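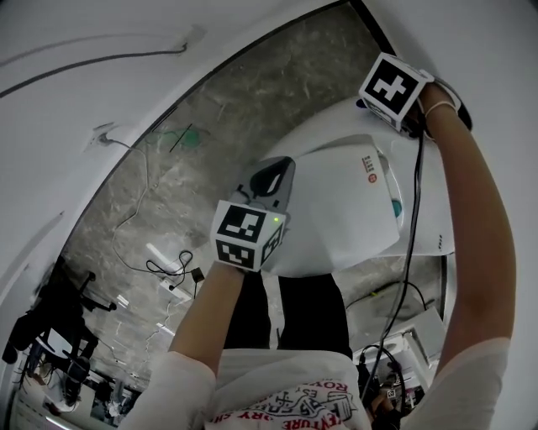
Our project looked at what happens to a job when part of it is handed to a machine, and we picked a workplace most of us had never thought much about: a repair and resale shop for household appliances. Wemley takes in returned and broken appliances, fixes what can be fixed, and sells them on with a short warranty. Over the past year the shop has been working with a small automation company, Nillico, on a robot that can do the first stage of the work, the part everyone there calls intake. Intake sounds simple until you try it. You have to find the handle or the latch, get a second hand on the far edge to steady the thing, and open it or turn it so the next person can see inside. The marker cubes on the hands record where each hand is as a worker does this, and the recordings are what the robot's movements are built from. So the workers are teaching the machine directly, with their own hands, and that turned out to be the part of the project we were most excited about!

What we wanted to find out

We started with three questions. Which parts of the intake job are being automated and which parts are staying with people? How has the working day changed for the intake staff? And how do the people doing the recordings feel about teaching a machine to do something they are paid to do? We had read a lot in class about automation in car plants and warehouses, where the robots arrive more or less finished. Wemley was different in that the robot was still learning while we were there, and we could watch the change while it was going on.

How we did it

We visited the shop six times between February and April, usually from 8 a.m. until lunch. We sat with the intake crew, the repair bench and the front counter, and we talked with nine people in total. We agreed with the shop not to use anyone's name, so quotes are given by job only. We also got to look at the intake log, a spreadsheet with a line for every appliance that comes through the door, and Wemley let us use the totals.

Two members of our group also tried making recordings themselves. This wasn't in our original plan, but one of the intake workers said we would never understand it by watching, and she was right.

The job before

Wemley handles 3000 appliances a year. Before the project started, every one of them went through the same steps. A worker unloaded it, put it on the floor or the low bench, checked the outside for cracks, opened every lid and door, took out anything left inside (we heard some stories about rice), pressed the buttons to see if they moved, wrapped up the cord, and wrote a tag. Then it went to a shelf for the repair bench.

The crew told us the lifting was not what wore them out. It was the bending and reaching. A lot of small appliances get opened on the floor, and you stand over them and lean, with your arms out in front of you, over and over. One worker who has been on intake for 19 years said her lower back can tell you how many came in on any given morning without looking at the log.

The other thing they mentioned was the variety. Every maker puts the latch somewhere else. Some lids lift, some twist, some need you to press and pull at once. New hires usually take a few weeks before they stop hunting around for it.

What the robot does now

The robot stands at its own station beside the low bench. At the time of our last visit it was doing three steps on its own: opening the lid or door, turning the appliance so each side faced a camera, and closing it again. A person still unloads, cleans out, handles the cord and writes the tag. The robot only works on models it has been taught, and there were 272 of those on the list taped up by the station. Anything not on the list goes to a person, and so does anything that is visibly broken, which at a repair shop is a lot of things.

We timed it on one visit. It was slower than a person on nearly everything. One of the repair technicians laughed when he saw our stopwatch and told us that speed was the wrong thing to time. What he cared about was that the robot photographs every side of every unit, always in the same order, and he can pull up the pictures at his bench before he touches the machine. Under the old way he got a tag that said "lid sticks" and had to work out the rest.

What making recordings is like

For a recording, you put a cube on each hand with a strap and then do the job as you normally would. The cubes are printed with black and white patterns that the software can follow. Nillico asks for many repeats of each model by different people, because everyone does it a little differently. The crew had made 2000 recordings by the time we finished our visits.

Our two group members found it surprisingly hard! The first problem is the cubes themselves. They sit on top of your hands and you start moving carefully, as if you were carrying eggs, and careful movement is not what the robot is supposed to learn. The second problem is cables. The third is that you become very aware of your own hands. One of us had opened a rice cooker probably every day since childhood and suddenly could not decide which thumb to use.

The experienced workers had gotten past all that. Watching them, we noticed things that none of them had brought up in the interviews. They put the far hand down first, before touching the handle. They tip the unit slightly toward themselves if they think there is liquid inside. When we asked about the far hand, the worker stopped, did it again slowly, and said she didn't know she did that. We think this was the best moment of the whole project. There was knowledge in that room that had never been written on any training sheet, and it only came out when somebody had to show it to a machine. The shop has since added "steady the far side first" to the sheet for new human workers too.

What changed for the people

No one on intake has lost a job so far. The crew was five people before and is five people now. What they do all day is different, though. On a normal shift two people work the floor as before, one looks after the robot station, one makes recordings, and one helps at the repair bench. They swap at 10:30 and again after lunch. Everybody we asked liked the swapping. Several said their backs felt better, although we have no measurements for that and can only report what they told us.

Helping at the repair bench is the change people talked about most. Before, there was a clear line between intake and repair, and repair pays more. Two of the intake workers are now learning to replace door seals and heating plates, and one of them hopes to move over for good. The shop manager told us this was not planned. It came from having a spare pair of hands for part of the day.

There were complaints as well. The robot station is noisy in a way that the floor was not, a high whine each time it moves, and the person looking after it can't really chat. The older workers missed the talking. Some also felt the recording shifts were tiring in a new way, since you have to pay attention to something you usually do without thinking.

The question of pay

This came up in every interview, sometimes before we asked. Recording shifts are paid at the normal hourly rate. Some workers think that is fair, as it is work like any other. Others pointed out that a recording keeps being useful long after the shift is over, and that Nillico may use it in robots for other shops. One worker put it this way: "I showed it once and it knows forever. I get paid for the once."

We looked for other approaches and found two at businesses that agreed to answer our questions by email. Gestel, which refurbishes office equipment, pays a fixed bonus for each new model a worker teaches. Ó Dálaigh, a family-run laundry equipment service, gives its recording staff an extra paid break and a say in which tasks get automated next. The manager at Wemley had not heard of either and asked us to send him what we had, which we did.

Limits of our project

Nine people is a small group, and they all work in one building. We were there for a short time during an early stage, when the robot still needed a lot of help. If it learns most of the common models, the shop may not need five people on intake, and the manager was open with us that he couldn't promise anything beyond this year. We also suspect that people were on good behavior around students with notebooks, at least until the second or third visit, when the donuts stopped being for guests and we had to bring our own.

What we would do next

We would like to go back in a year with the same three questions and the same people, wherever they are working by then. We would also like to follow one new hire from the first day, to see whether someone who learns intake beside the robot picks up the same habits as the people who taught it. One of the intake workers has already said we can come, as long as we take a full recording shift each and don't complain about the straps.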